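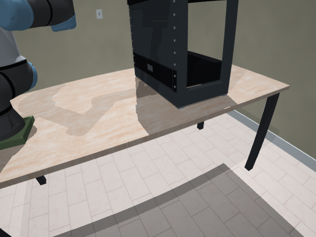

Shared Tables Need Fewer Rules and Longer Hours

By Marina Rallis
6/10/22

The town of Basness is about to decide what to do with the old Karamanlidis building on Cistside, and most of the talk so far has been over how to divide it up. The plan now in front of the council splits the ground floor into 19 small units, each with a door, a lock and a monthly rent. I think this is a mistake. The ground floor should stay open, with long tables that anyone in town can book or simply walk up to, and it should be open late.

I should say where I am coming from. I repaired furniture for a living for a long time, first in a rented garage and then in a shared workshop in Trunomcombe, a short bus ride up the valley. I paid more in the garage and got less done. The garage had one bench and it was always full of the last job. When glue was setting on a set of chairs I could do nothing else until morning. In Trunomcombe I could move down to the next table.

The case for small units is easy to make and I don't want to pretend it is foolish. A private unit gives a tenant somewhere to leave things. It can be insured by one person and cleaned by one person. The council knows what it will collect each month. Arsalan Abbasi, who drew up the present plan, told the May meeting that the units would bring in steady money from the first year, and I have no reason to doubt his arithmetic.

My trouble is with who the tenants would be. The proposed rent is 466 a month before power. Someone who already has a business can pay that. Someone who wants to find out whether they could have one cannot, and neither can someone who only needs a big flat surface on two Saturdays a year to cut curtains or rebuild a bicycle wheel. The town has plenty of those people. Most of us live in flats or in narrow houses where the kitchen table is the only table, and it has to be cleared by six for dinner.

A long table is a simple thing to provide. It costs little, it lasts, and it does not decide ahead of time what it is for. A room with a sewing machine bolted down in it is a sewing room. A room with a large table in it can be used for sewing in the morning and for sorting seed in the afternoon. Private units lose this almost at once. Each tenant fits out the space for one trade, and when that tenant leaves, the next one pays to tear it all out again.

Trunomcombe made plenty of errors and Basness could learn from them. The first was hours. For its first few years the workshop closed at five, which meant that it served the retired, the self-employed and no one with an ordinary job. When it began to stay open until ten on weeknights the membership went from 85 to more than twice that by the following spring. The extra cost was one evening wage and the lights.

The second error was rules. By the time I joined there was a printed sheet by the door that ran to four pages. Food was banned, then allowed in one corner, then banned again. There was a rule on how long a clamp could be left on a table and another on what kind of label the clamp had to have. Each rule had come from a real quarrel between real people, and each was kept long after those people had stopped caring. Pichit Sombatkul, who ran the place in my last years there, threw out the sheet and wrote a new one with seven lines on it. I can still recite most of it. Clean the table you used. Ask before you move another person's work. Nothing stays overnight on the floor. There were as many arguments as before, but they were shorter.

The third was storage, and here I will give the supporters of the units their due. People do need somewhere to leave things. At Trunomcombe half-finished work piled up along the back wall until one table could not be reached at all. Shelving solved this, rented by the shelf and paid for by the month, with a date on every box. It never took up more than a narrow strip of the building. If the Karamanlidis plan kept its back rooms for shelves and a few lockable cages, most of what the units offer would be there at a small part of the price.

I have heard it said that shared places are always left dirty. Some are. In my experience the dirty ones are those where no one is paid to be present. A single person at a desk by the entrance, with the authority to tell someone to come back and sweep, makes more difference than any sign. That wage has to be in the budget from the start. If it depends on a grant it will be the first thing to go, and the tables will follow within a year or two.

I have also heard that Basness is too small to fill such a room. Noboru Shibata raised this in his letter last month, and he may be right about weekday mornings. I would expect those to be slow. But an empty table on a Tuesday morning costs almost nothing to keep, while an empty unit with a fitted kitchen and a locked door is a dead piece of the building until someone signs for it. There are already shops on Cistside that have stood locked for longer than it took to build them.

Zohreh Ranjbar has suggested a trial, with half the ground floor kept open and the other half divided. I would accept that if the open half is the side with the windows, and if the trial runs for two winters. One winter is too short. People have to hear about a place, put off going, go once and then go again, and that takes longer than council reports usually allow.

The vote is on the last Thursday of the month. Written comments can be left at the library desk until noon the day before, and the plans are there to look at, in the blue folder.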